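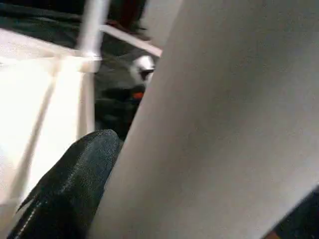
The Heltau Fingers

"You're going to love these," said Shirley Girard, and she tipped the bag out on the bench before Lilian had even got her coat off.

Out fell two pairs of gripper fingers. The Vuorinen pair Lilian knew already, having cursed at them since August. The Heltau pair were new, and the pads had a lovely grainy bite to them, like the sole of a good walking boot. She pressed one against her thumb and it held on.

"Oh, that's nice," she said. "That's really nice!"

"Told you."

It was Friday, gone four, and everyone else at Gremden had found a reason to be on an early train. The job for Stidska was simple enough on paper: get hold of a stand by its pole, one arm each side, and keep it steady while somebody further down the line did something cleverer. White plastic, shallow tray, round poles. Round poles were the whole trouble. The Vuorinen fingers closed on them beautifully and then let them turn, very slowly, like a door in a draught.

Lilian had logged 278 tries with them. She could have drawn the curve of the failures in her sleep.

"Same speed, same path, same force," said Shirley, who was already at the keyboard. "We change the fingers and we don't touch anything else. Promise me."

"I promise."

"You said that about the wrist camera."

"The wrist camera was pointing at the ceiling, Shirley."

She tightened the last screw and stepped back. The arms came up off the black tarp with that small breath they always made, and she felt the same silly lift in her chest that she'd felt on her first day. Six years of this (seven, if you counted the summer with the forklift people) and she still wanted to clap.

The first try was too high. The second touched the pole, thought about it, and backed off, and Shirley muttered something about the controller being shy.

"Bring the left one in over the tray first," said Lilian. "Let it wait there. Then send the right one to the pole, low down, near the bottom."

"That's touching something else."

"It's the order. Order isn't speed, path or force."

Shirley gave her a long look and typed it in. 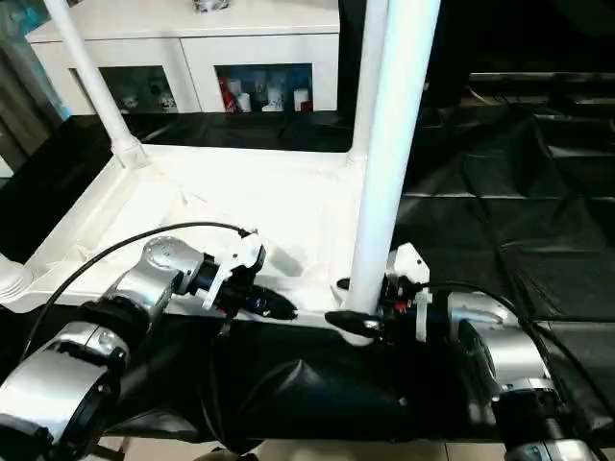 "Go on, then," she said. "Close it."

Lilian leaned over and tapped the key herself. The pads met the plastic with hardly a sound. On the screen the force line climbed, wobbled once and went flat – properly flat, flat as a pond. She waited for the slow turn. She had watched it so many times that her own wrist had started to twist along in sympathy.

The pole stayed where it was.

"Give it a nudge," whispered Shirley.

"Why are you whispering?"

"I don't know. Nudge it!"

She nudged it. The whole stand shivered and settled, and the pole hadn't moved a hair inside the grip. They both shouted at once, and Shirley banged the bench so hard that the Vuorinen fingers rolled off and had to be fished out from under the radiator.

"Once is luck," said Lilian, on her hands and knees. "We need a proper run. How many did Stidska ask for?"

"512."

"That's all night."

"It's most of the night," said Shirley, and she was taking her scarf off again. "There's three tins of soup in my drawer. Do you want tomato or tomato?"

Lilian set the counter back to nought and pulled up the good chair.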